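Chapter 7
Ceasefire Monitoring

A ceasefire text sets obligations; monitoring establishes whether they are kept. The Workneh accord, signed in October, placed observers at 2 crossings, Tostitby and Cullico, and required each party to report troop movements within a fixed period.

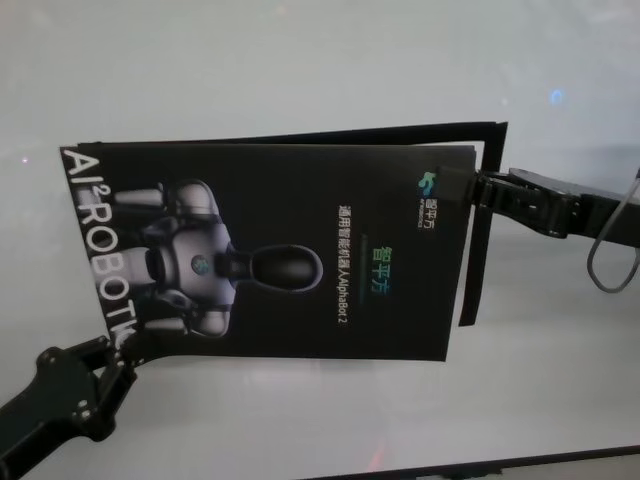

Reports went to a joint commission in Clelitz. The commission could record a violation — it could not assign a penalty. Over 100 complaints were filed under this procedure. 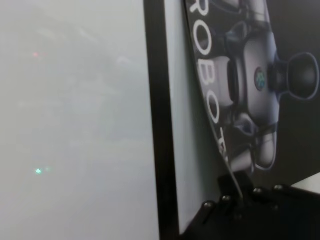 The Cullico delegation objected that a record without a penalty left the weaker party exposed, and asked for review by an outside body.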